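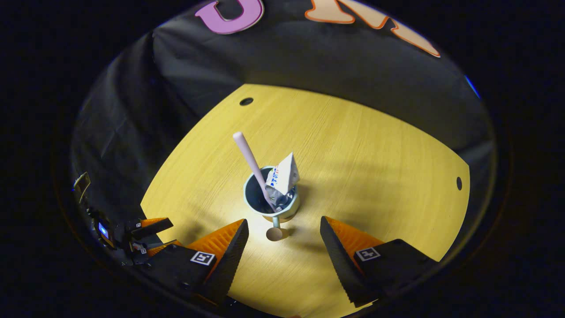

Round table, small items: the stemmed cup

January, started just after two. Leen and Telmo in the room, me writing. Jytte joined later and disagreed with most of it, so her points are in as well.

The question was whether the little stemmed cup earns its place as the one holder on the round table. Telmo's claim is that anything you'd otherwise leave lying on the wood can go in it, and the table stays usable. I don't buy it. It's a small light blue-grey cup on a thin stem with a small beige foot, and everything about that shape says it was made to look nice on a shelf. Leen calls it the goblet, Telmo calls it the pen pot. I've put "cup" in the log and would like it to stay that way.

In it for this round: the long pale pink stick and the crumpled packet, the white one with blue lettering and the silvery folds. Both upright-ish. The stick leans well over, as long thin things will in a short cup, and the packet has its corner up above the rim. Telmo counts this as tidy. To me it's two things sticking out of a third thing.

Complaints, in the order they came up:

The stick is far too long for the cup. A rounded tip pointing out over the table is fine until a sleeve catches it. Leen says put the packet in first and wedge the stick against it. Maybe. I'd like to see that done a few times by people who weren't told the trick.

The packet hides whatever is put in after it. Anything short will go to the bottom and be forgotten. The inside is dark enough that you have to tip the cup to check, and then you've emptied it.

The foot. Jytte thinks it's wide enough. I think it's narrow for something carrying its load that high. No figures from either of us, so neither opinion is worth much yet.

The holes in the tabletop. There are two small ones drilled through the yellow wood-grain surface, or into it, I haven't looked underneath. Telmo's new idea is to peg a holder into one of them and be done with loose cups. The one I'd pick is out near the edge, where you lean. Eusebio may know what they were drilled for. Ask him before anyone starts whittling pegs.

Vidal's supplier sheet offers a desk tidy from Bevader, "tested to 1,000 uses". Uses of what? Lifting a pen out? I've asked Maite not to order on the strength of that line. She has a sheet from Umosbridge too, with a heavier base and fewer promises, and I liked that one slightly better for the second reason.

Shelf number for the cup when it isn't on the table is 732. It was written on the old list as belonging with the crockery, which I've crossed out.

To do:
Weigh cup, stick and packet separately. Kitchen scale will do.
Try the stick on its own, leaning each way, for 30 minutes with people working at the table as normal.
Same again with the packet flattened first. Leen's bet is that it makes things worse.
Find a taller plain tumbler for comparison. If the tumbler wins, I don't want to hear about the stem again.

Telmo wants it noted that he still likes the cup. Noted.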